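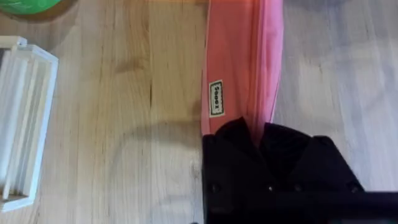 Sewing & Mending

Home Threads Topics Log in

Wayne Marsden
July 2019

Right, a few of you asked how I got into saving old fabric, so put the kettle on, this will go for a few posts. It starts with my aunt's hall cupboard in Flinholm and a great many curtains.

12 comments Share

She never threw out a piece of cloth in her life. If a sheet wore through in the middle she cut it down the centre, sewed the outside edges together and got another few years out of it. If it wore through again it became pillowcases, and after that hankies, and after that you found it on the end of a broom.

3 comments Share

When we cleared the house I came home with 8 boxes, which was not the plan (my wife was very good about it). Pink, mustard, that bathroom green everyone had. Most of it cotton, some of it I still couldn't tell you.

What I've learned since is mostly about colour. Fabric that has been folded on a shelf for years fades along the folds first, and you don't notice until you open it out in daylight by a window. So open everything out before you cut. I lost a whole cushion cover to a pale stripe right across the front and I still grumble about it.

7 comments Share

Second thing - wash it before you do anything else, even if it smells fine. Old cotton can shrink more than you'd think, and dark reds will have a go at everything else in the tub. Cold water, a little plain soap, and dry it in the shade.

Third thing is creases. My aunt swore by a damp tea towel over the top and a slow iron, and I've never found anything better. Some very old folds will not shift and you have to make your peace with them, or put a seam there.

5 comments Share

Someone asked about thread. I use Brunero for nearly everything, only because the shop up the road stocks it. Cotton thread on cotton cloth if you can, as polyester is stronger than the old fibres and can saw through them over time.

And narrow bits are worth keeping! Long strips make ties, bag handles, apron strings, binding for the edge of a quilt. I've got a jar of them rolled up like bandages and the grandkids raid it for cubby house flags.

9 comments Share

I'm down to the last two boxes now and I'm being a bit slow about it. One is all offcuts from a dress she made for a dance in Lirosska before she was married, and I can't decide between a quilt and leaving it be. If you've been in the same spot I'd love to hear what you did. My sister votes quilt, for what it's worth, and she has already picked her favourite chair to put it on.

300 likes Share

We use cookies to keep you signed in. Accept Manage settings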